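10/4/25

Desk day! The new top came from Tridwood and I spent the whole morning with it, which was more fun than it had any right to be. Pale wood, lovely grain, and a proper grommet slot toward the back right so the power leads can finally go down instead of over the front.

Moved everything off the old bench first and sorted it into keep, Plaritz shelf, and bin. The bin pile won. Found 2 of the Hiseo hex keys I wrote off in September, plus the good tape measure – very happy about that.

Edge sanding: started coarse, finished fine, then wiped it down twice. The front edge feels great under the wrist now. The back edge still has a rough patch near the wall but it can wait. Oil is the Enriquez stuff, thin coat, rag only. Came to 179 for the top and the oil together, so we're under what we'd put aside.

Rule I'd like us to try: only what you're using that day lives on the desk. So far it's holding up pretty well. The teal-green box has a spot near the middle, easy to reach from either side, and I really like that bit of color against the blond wood.

Still to do:
felt pads under the legs
label the leads before they go through the slot
second coat of oil on the underside
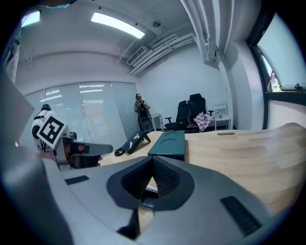
For the second coat I'll try a smaller rag, the big one soaked up half the oil. Also want to pick up a brush for the slot edges, they're fiddly and the rag just skips over them.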